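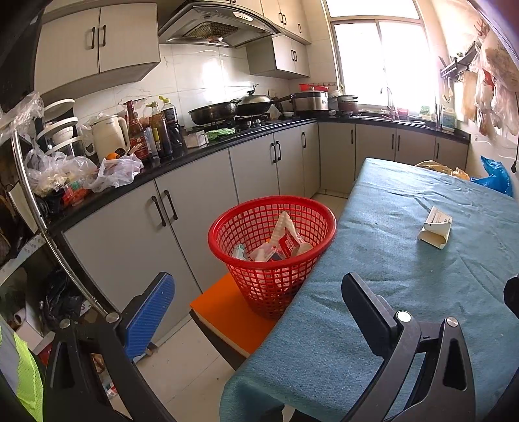
**Lukasach list, gripper build thread**
From: list co-maintainer, Grivness shared workshop
Fri 4 April

Re: finger pads + pivot slop

> Which pads did you end up with on the hand-held one? Mine slide on anything shiny. Also is the pivot supposed to wobble, or did I print it wrong?
> Still on for the Clestbridge table in May?

Quick one, typing between jobs.

Pads: textured blue, glued on the inner face. Sand the finger first. Skipped that on the first pair and they peeled in 2 days.

Pivot: little bit of wobble is fine. If you can feel it at the tip, it's too much. I went to a longer bolt and a nylon washer each side, slop is now almost 2 mm at full open. Was way worse. Dont crank the bolt down to fix it, fingers bind and the trigger won't return.

Printed parts are 19 hours total on the Kaimal profile, black, no supports on the fingers. Outer bracket needs them.

Weight is 59 g a finger with hardware. Heavier than I wanted. My wrist says so too.

Trying it out in the kitchen now. Opens plenty wide for the red basket on the table. Bottles by the kettle next, then pot lids. Knob on the wok lid is the one I expect trouble with, will report.

May: yes. Bringing both pairs, and teh bad pads so people can poke at them.

Files are in the usual folder, the bracket one is old, ignore it till I re-upload.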